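Planning a budget for a two-handed drink serving robot, what am I missing?

Posted in Equipment and Purchasing by Gandik
Tagged: budgeting, beverage, leasing

We run a break area for a shared office and want a robot to fill glasses from a tap dispenser. I have quotes for the robot itself and I'm fine with those. What I can't get a straight number on is everything else: the table, the dispenser, glasses, spare parts, setup time. I have 3,000 left after the robot lease and need to hand in a plan by Thursday. The job is simple. Pick up a glass from the table, hold it under the spout, put it down. One drink at a time, 22 people on the floor. Do I need to buy special cups or a special dispenser?
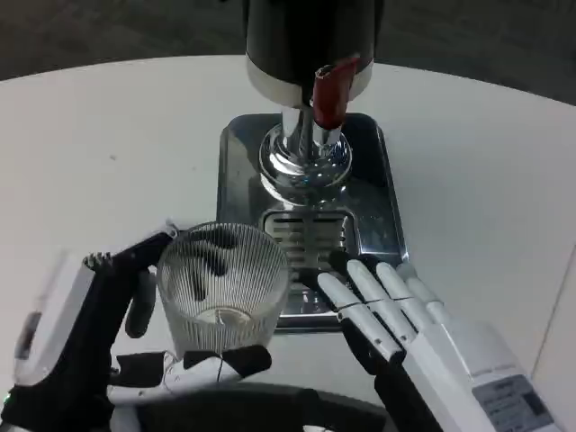 Photo: Aguirre

The glass I want to keep using is the clear ribbed kind, since we already own them. The dispenser would be a single tap with a red handle and a steel drip tray, on a round white table.

3 replies

Sastetska
Accepted reply

You don't need a special dispenser, but decide on it before you spend anything else. Every change to the spout height or the tray means somebody has to teach the positions again, and that is billed time. Our vendor charged 272 per visit and we had two visits we could have avoided.

What I would put on the list, in this order:

Dispenser and drip tray, final model, no swaps later
A heavy table, or a way to fix the one you have to the floor
Two setup visits
Spare finger parts for whichever hand does the gripping
Extra glasses

On the glasses, measure the gap between the spout and the drain grate first. The hand has to get the glass in there with the fingers still wrapped around it, so a tall glass can be a problem even if it fits fine when a person does it. Ask the vendor to run it with your own glass before you sign. 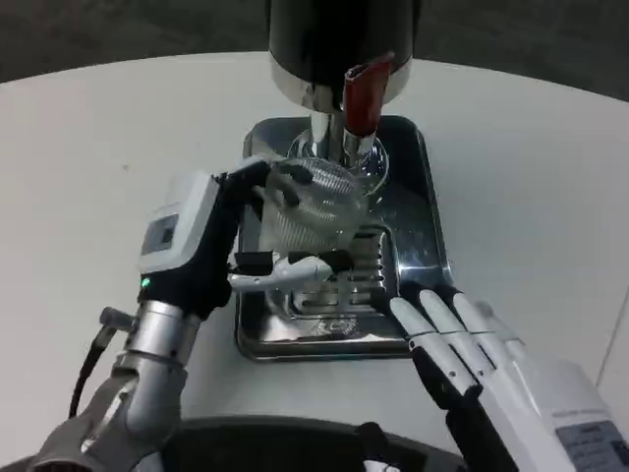 Ribbed glass held under the spout, just clear of the drain grate.

Also ask who works the handle. If one hand holds the glass and the other pulls the tap, both hands need to reach, and that decides where the table goes. If you only need one hand for the glass and can get a dispenser with an electric valve, price that too. It cost us less than the second hand would have.

Keep some of the 3,000 back. We spent all of ours in June and then had to wait for the next budget to replace a cable.

Kindness

Agree with most of the above. I'd move glasses higher up the list. We went through 27 in the first stretch while the grip force was being set. Buy cheap ones of the same shape and size for testing and save the good ones. Plastic wasn't a good stand-in for us, it flexed and the settings didn't carry over.

Check your lease for who pays for cleaning damage. Ours didn't cover liquid in the hand joints and we had to add it.

Aguirre

Just get a bigger drip tray.

Comment from Gandik: Thanks. I measured the gap and our glasses fit with a little room to spare. I'm putting in two setup visits and a box of test glasses, and I've asked for a price on the electric valve. Still waiting to hear back about the liquid coverage.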